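Support ticket: Taneleo recipe manager, desktop version
Subject: Search index drops recipes after import from Utirham
Status: Resolved
Priority: Normal

Original report

Hi team! First off, I love this program. I moved my whole recipe collection over from Utirham last weekend, all 2,564 recipes, and the import itself ran without a single complaint. The trouble started when I went looking for my grandmother's plum dumplings. The recipe is there if I scroll to the P section, and it opens fine, but typing "plum" in the search box brings up jam, a chutney, two cakes and no dumplings.

Once I'd noticed that one I started poking at others (I have a free week and this is my idea of fun). Same story with a walnut bread and a lentil soup. They show in the list, they print, they go onto the shopping list, and search acts like they don't exist.

Version: Taneleo 6, the current download
Computer: desktop, 14 GB free on the main drive
Sync: on, through Flaltidura

Steps tried before writing in
- Closed and reopened the program
- Restarted the computer
- Turned sync off and searched again
- Typed the full title in quotes
No change from any of them.

Reply from support

Thanks for such a clear write-up! Please go to Tools, then Maintenance, then Rebuild Search Index. Leave the window open until the bar is full. With a collection that size it can sit still near the end, so let it finish. If the dumplings are still missing, open that recipe, choose File, Export Single, and attach the result to this ticket.

Update from reporter

Rebuild done, start to finish, with a cup of tea while it ran. Some progress! The lentil soup turns up now. The dumplings and the walnut bread don't. I've attached both exports.

I also looked at them in a plain text editor, and I think I've found something good. Both have an accented letter in the ingredients, and in the export that letter comes out as two odd symbols. The soup has no accents anywhere. So maybe the indexer trips on the bad letter and skips the rest of the recipe?

Reply from support

Great catch, and you're very close. Utirham's older export saves text in a different encoding. Our importer guesses the encoding from the first few recipes in the file, and yours were all plain English, so it guessed wrong for the later ones. The indexer then stops at the first letter it can't read.

Please try this:
1. Back up your collection (File, Backup) and copy the backup somewhere outside the Flaltidura folder.
2. Turn sync off.
3. In Utirham, export again and pick "Unicode" in the drop-down at the bottom.
4. In Taneleo, make a new empty collection and import into that.
5. Rebuild the index in the new collection.
6. Search for the dumplings before turning sync back on. 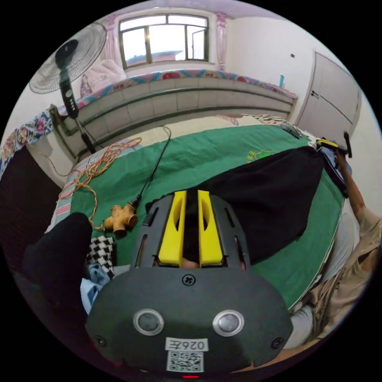 Update from reporter

Done on Wednesday evening, and it works! Plum dumplings at the top of the results, walnut bread right where it should be, and all my accents look the way I typed them. The whole job was much quicker than the first import, too.

One small snag for anyone who finds this ticket later. The new collection came in with 5 empty categories left over from Utirham. Right-click, Delete Category clears them, and no recipes are touched. My star ratings didn't come across either, but those were never very serious – I give everything with butter in it top marks.

Would it be possible to have the importer ask which encoding to use? Even a little preview of a few lines would have shown me the funny symbols right away.

Reply from support

Wonderful news! I've passed the preview idea on as a feature request and linked it to this ticket, along with your two exports as test files. Sync can go back on now. Flaltidura will ask which collection to keep, so choose "This computer".

Update from reporter

Sync is on and the tablet in the kitchen has the new collection. Please close this one. Thank you so much for the help!

Ticket closed by support.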